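Call for Program Participants — Pernalville Speculative Fiction Weekend

Posted Jan 12, 2026

We need people to sit on panels, moderate panels, give talks, read from their own work and run the odd workshop at our next convention in November. If you have been to one of these before, you know what most calls like this say. They say the event will be vibrant and that you will make connections. I've been going to conventions since I was 18 and I have never come home with a connection. I have come home with a cold and too many paperbacks. So I'll try to stick to what we can promise.

What we are looking for

Mostly we want people who know a lot about one thing and can talk about it with three other people without taking all the air. You don't need to be published. Being published has never been much of a guide to who is good on a panel, in my experience, and some of our best-attended hours last time were led by a retired surveyor and a school librarian.

We are short of moderators. We are always short of moderators. It's a real job: you read up on your panellists, write to them beforehand, keep time and cut people off. If you think moderating means asking everyone to introduce themselves until half the hour is gone, please apply as a panellist.

Subjects where we have gaps: translated fiction, especially from Portuguese and Hindi (Iara Quezada and Hemant Upadhyay are putting that stream together and would like to hear from working translators); maps and invented geography; older radio drama; costume repair; short fiction markets and whether they pay. We have plenty of offers on world-building and on writing routines. You can still propose one, but it will need an angle I haven't heard.

What you get

A free membership for the weekend if you are confirmed for two or more items. A discounted one if you are confirmed for one. Tea, coffee and sandwiches in the participants' lounge. No fee, I'm sorry to say, and no hotel room. There is a travel fund of $2000 in total, for everybody, so please don't plan your trip on the strength of it. Carol Haslam looks after the fund and gives priority to people coming the longest way on the lowest income.

We won't tell you it's good exposure. Our rooms are not that big.

Getting here

Pernalville has one train a day from the city and it gets in after supper. If you're coming by train, don't offer to be on anything the first afternoon, whatever the timetable tells you. We had two people miss their own panel that way. Drivers should expect snow by November, or at least the threat of it.

Scheduling

We use a sign-up program called Vender. I was against it and I'm still not convinced — it sent out the draft schedule twice last time, with different room numbers — but Shirley Sowerby swears it has been fixed. Check your schedule when it arrives, and then check it against the printed one at the desk.

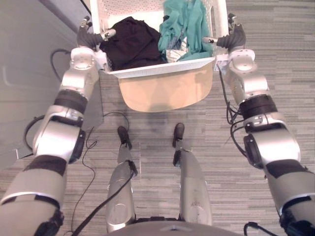 You will be asked which hours you can't do. Please take that question seriously. "I'm flexible" is no use to the person building the grid, and it nearly always means "I'll object later." Nobody will be put on more than four items unless they ask to be, and I will try to talk you out of it.

Tell us about access needs on the form, including seating, microphones and lighting. Every panel room has microphones. You will be expected to use yours, even if you believe your voice carries.

How to apply

Fill out the form on the program page. We want a short bio, two or three subjects you could speak on tomorrow, and one you would refuse. Don't send a full résumé. If you'd like to moderate, name a panel you have seen go wrong and tell us what you would have done about it.

Everyone who applies will get a reply, including a no. We can't take everybody, and being on the program last time doesn't guarantee you a place. Questions about the form go to Shirley. Complaints about this notice can come to me.

Jade Bickerstaff
Program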